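Slow Greens, Long Memories

How Furnival changed its putting surfaces, and what the scores have shown since

The eighth green at Furnival falls a little over two feet from back to front. When the course was laid out, the greens were mown high enough that a ball left above the hole could be stopped with a firm stroke. By the time mowing heights had come down by half, the same putt would often run off the front and finish on the approach. The slope had stayed the same. The friction had gone.

This is a common problem on older courses. A contour that was mild at one green speed becomes unplayable at another, and the usual remedy is to move the hole. At Furnival that meant four usable positions on the eighth, three on the eleventh and only 2 on the short fifteenth, both in the same corner. Foot traffic was concentrated on a small part of each surface, the turf thinned, and the thin turf ran faster still.

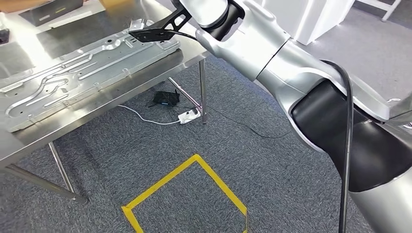 Evulside Golf Quarterly — Course and Equipment Desk

The club considered three options. The first was to rebuild the affected greens with less slope, which would have closed each one for most of a season. The second was to soften the contours by lifting the turf, shaving the soil beneath and laying the turf back. The third was to leave the ground alone and slow the greens down.

Members voted for the third, on a trial basis, beginning in April. Mowing height was raised in two stages. Rolling was cut from five mornings a week to two. The target reading on the speed meter dropped by a foot and a half, and the tolerance between the fastest and slowest green was set at six inches, measured before the first tee time.

The tolerance matters more than the target. A player adjusts to a slow green within a few holes. A player can't adjust to a slow green followed by a quick one, and most of the complaints logged in the previous season concerned uneven pace. Shaded greens on the lower part of the property had been running well behind the exposed ones near the clubhouse.

Recording the rounds

To judge the trial, the club collected putting records from stroke play rounds only. Players marked the number of putts on each hole and paced off the length of the first. The sample came to 526 complete rounds over the summer. Another 146 cards were left out for missing distances or for holes that were conceded.

Average putts per round fell slightly, by less than one. Three-putts from inside thirty feet fell by about a quarter. The change was concentrated on the three greens with the steepest fall, and on the flatter greens there was almost no difference. From beyond forty feet, results were a little worse than before. Players left long uphill putts short, sometimes by six or eight feet, and the second putt was missed accordingly.

Low handicap players gained least. They had already learned to keep approach shots below the hole, and many of them disliked having to hit the ball harder from short range. A harder stroke holds its line better on a slope, but it also punishes a face that is slightly open or closed. Several players with light, blade-style putters changed to a heavier head during the season. The Prusent open, played at Furnival in July, was won with the highest total in six years, although wind on the second afternoon accounts for a good part of that.

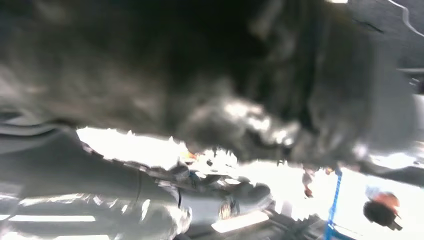
Hole positions and wear

The clearest result was in the turf. With the slower surface, the fifteenth went from a pair of hole positions to seven, and the eleventh from three to eight. The worn corner of the fifteenth was plugged in May, overseeded, and back in use by the end of August. Ball marks took longer to disappear on the taller grass early in the season and recovered at the normal rate later on.

Pace of play was recorded as well, at the turn and at the last green. Rounds were shorter by a few minutes on average. The saving came almost entirely on the eighth and fifteenth, where groups had often waited in the fairway while someone putted back up the slope for the third time.

At 2,054 yards, the inward nine of the club's short course has been proposed for the next stage. Those greens are smaller and mostly flat, and the case for slowing them is weaker. Vumon, a neighboring club with similar ground, has chosen to recontour two greens this winter and keep its present speed, so a comparison of the two methods should be possible by the following fall. Furnival will hold its current mowing height until then, with one change: the lower greens will be rolled once more each week to bring them closer to the rest.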